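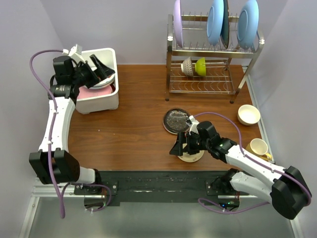

Section 2: Setting Up Your Two-Tier Dish Rack and Loading It for the First Time

28/02/2018
By Naledi Nkosi

Welcome back! If you have worked through Section 1, your Genura rack is out of its box, the paper sleeves are off the wires, and you are probably wondering which way up the thing goes (I did too, the first time, so please don't feel bad). Put the kettle on if you like. There is no hurry with any of this.

Placing the rack

1. Choose a flat spot on a table or counter, toward the back, so you still have elbow room in front. A rack that sits against a wall is much harder to knock with a sleeve.

2. Stand the rack on its four legs and press down gently on each corner of the upper tier. If it rocks, turn the leg cap on the short side until the rocking stops.

3. Wipe both tiers with a damp cloth and dry them before anything goes on.

Note: Wood tabletops are perfectly fine under the rack, but do slide a folded towel beneath it when the dishes are dripping. Standing water leaves pale rings that are a real nuisance to get out.

Loading the upper tier

4. Bring your clean dishes over in a plastic bin or dishpan and set it beside the rack. Plates can lie one on top of another in the bin for the short trip across the kitchen.

5. Lift the plates out one at a time, holding each by the rim, and stand them upright between the wires. Start at one end and work along. You can tuck one plate close behind another if they are thin, though they dry faster with a gap.

6. Let each plate settle before you let go. You should feel it rest against the wire behind it.

Caution: Glossy dark dishes deserve a bit of extra patience. A shiny black surface shows every speck of dust and every faint scratch, and the rim is the part that chips, so never drag one across the tabletop or stand it on its edge without keeping hold of it.
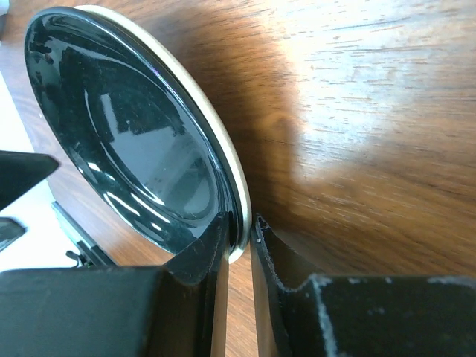 For everyday dust, a soft dry cloth is plenty. Tilt the dish toward a window as you wipe and the light will show you what you have missed, especially down in the well, where lint likes to gather. Please skip scouring pads of any kind! Jokico makes a nice lint-free cloth, and an old cotton T-shirt does the job just as well.

Loading the lower tier

7. Lay bowls on their sides with all the openings facing the same way. Small bowls go in first, and bigger ones follow if there is room.

8. Keep the total load under 12 pounds across both tiers.

9. Leave everything until dry, then empty the upper tier before the lower one so that no drips land on your clean bowls.

Note: Mugs and glasses are covered in Section 3, along with the clip-on cutlery cup.

Reader comments

Bukola Ogundipe: Step 2 saved me. Mine wobbled for weeks and I blamed the counter.

resix_fan: Does the folded towel go under all four legs or only the front ones?

Naledi Nkosi: All four, please, otherwise it tips back a little!

Contact: Genura Home Help Desk | Copyright 2018 Genura | Back to top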